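Workplace Diary, Hadenero Kitchen Services
Entry for November, written at the close of the early shift

The second station at Plekesura was handed over to the serving team this month. Fleltov, which supplies the control software, completed its part of the work before the end of October, and responsibility for the daily running of the station now rests with the kitchen. This entry records how the change has been received and what remains to be decided.

The Plekesura kitchen prepares 2000 portions on a full day. Until this year every bowl was stirred and portioned by hand, on a line where people stood for most of the shift. The management agreed with the staff side in January that no position would be removed as a result of automation during the trial period, and that agreement stands. It was read aloud again at the handover, at the request of the early shift, and a copy has been placed beside the rota.

Work at the station is at present confined to utensil practice. The arms are taught to take hold of a spoon, bring it to a bowl and keep it at a usable angle. Members of the serving team attend each session and are asked to comment in their own words.
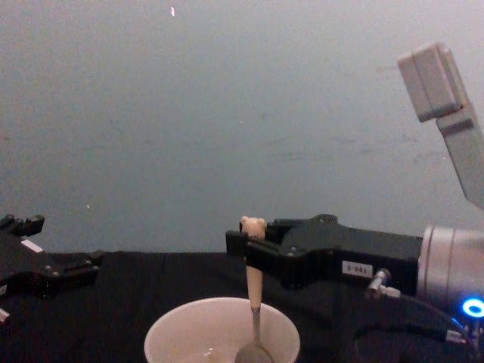 The comments received have been more detailed than the project office expected. Several colleagues pointed out that a person stirring by hand changes grip without thinking about it when the contents thicken, and asked how such a change would be handled at the station. Others raised the height of the table, which suits the arms and is too low for anyone who has to reach across it repeatedly. The table height has been entered as an open item and will be taken up with the building office.

The duties of the team have changed in ways that were only partly foreseen. Four members have moved from the line to the station for part of each shift. Their task is to set out the bowls and spoons, start the sequence, observe it and write up the result. They report less strain in the shoulders and more tiredness of the eyes, and they have asked for shorter periods of observation. From December no one will be assigned to the station for more than two hours without a change of task.

A more difficult matter is conversation. The line was a place where people talked while they worked, and new staff learned the kitchen largely by listening. The station is in a separate room with a plain wall and a single table, and those assigned to it have described the shift as long. The management takes this seriously. Assignments will be made in pairs where the rota allows, and the pairs will be drawn from different levels of experience.
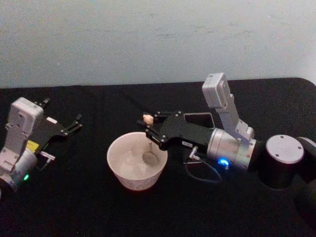
Utensil practice at the second station, Plekesura.

Training has been the most successful part of the month. The course prepared with Ban was attended by 88 employees across all sites, including many who will not work at a station in the near future. Attendance was counted as working time. The part on stopping the arms safely was repeated for the late shift, which had asked for more practice and less reading.

The question of pay grades has not been settled. The staff side holds that the writing up of results is skilled work and should be graded as such. The management has accepted that the present job description is out of date and will submit a new text in December. Until then the existing grades apply, with the station allowance paid in addition.

The late shift has asked that its own remarks be kept in the same book as those of the early shift. This has been approved, and the book will remain at the station door.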